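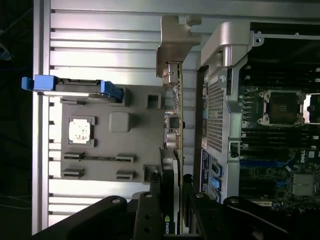
Plarnau Disassembly Project: Progress Report to the MacPherson Fund

Prepared by Teodor Zawadzka, software lead
Monday, April 30, 2018

Summary

The second stage of the grant went to the perception and planning software, and it has been our best stretch so far. The wrist view now drives the whole approach to a part, from the first look into an open chassis to the moment the fingers close. When we wrote to you in January we still relied on an overhead camera and a hand-measured fixture, and any workstation placed a little crooked on the bench had to be straightened by a person. We've retired the fixture completely. The chassis can go down at any angle and the software works out the rest.

Perception

Most of the work went into the part detector. Workstation interiors are crowded and a lot of what's in them is either shiny metal or dark plastic, so we gave up on finding whole components and trained the detector on the bits a technician would reach for: drive carrier handles, latches, tabs, retention brackets. Coloured release points are a gift. Blue handles and tabs come through reliably even under bad lighting, and the detector uses them as anchors for guessing where the rest of the part must be.

We have now labelled 2,546 wrist images. Fulvio Donati wrote the labelling tool, and it has sped things up enormously, as it carries labels forward from one view to the next when the arm moves and only asks for help when it loses track. He'd like to release it on its own, and I'm all for it if the Fund has no objection.

Bare metal is still the hard part. Heatsink fins and ribbed side panels throw repeating stripes that the depth estimate likes to match one rib over, which puts the surface a few millimetres away from where it should be. We get around this by taking a second look from a slightly shifted pose and throwing out any depth that doesn't agree. It costs time, but the arm no longer presses on panels it thinks are farther away.

Planning and control

The planner has been rewritten. The old one treated the chassis as a box with obstacles in it and would happily plan a path that was legal on paper and hopeless in practice, with a finger squeezed between an expansion card and a shroud. The new one, which we've been calling Lokora, plans for the fingers first and the arm second. It scores each approach by how much room the fingers have at the latch, then looks for an arm motion to suit. When there isn't one it says so right away, a huge improvement on the old habit of searching for half a minute and then failing.

Lokora also keeps a short list of no-touch regions. Processor sockets and memory slots are on it permanently, and operators can add others from the console. Any path that passes over one has to keep extra height. We argued a fair bit about whether this should be a hard rule or a cost, and settled on a hard rule for sockets and a cost for everything else.

On the control side we've added a soft stop. If force at the wrist climbs faster than expected during a pull, the arm backs off along the path it came in on and the detector gets another look. I can't tell you how pleased I was the first time I watched that happen by itself on a sticky carrier!

Results

We ran 841 attempts at drive carriers this period, on 13 chassis models. The success rate without human help was 68 per cent. The largest group of failures was latches found correctly but approached at too shallow an angle, and we think a change to how Lokora scores finger clearance will fix a good share of those. Next were missed detections on carriers with dark handles.

Expansion cards have only had informal trials, so there's no figure to report. The retention brackets vary a lot from model to model, and we need more labelled views before a number would mean anything.

What fell behind

Logging. We planned to have every attempt replayable in simulation by now, and only the arm motion replays properly. Force data is recorded with a different clock and the two drift apart over a long run. Fulvio has a fix in testing. The operator console also needs work, particularly the screen for adding no-touch regions, which people at the Westitz site found confusing.

Next period

First the clearance scoring, then dark handles, then proper trials on expansion cards. We'd also like to run the complete stack at Westitz without anyone from Plarnau in the building, using only the written setup guide. The guide is in draft and I'll send it along once the calibration section is finished.

Spending is on plan. We'd like to move the unspent travel money into computing time for training and will send the request separately.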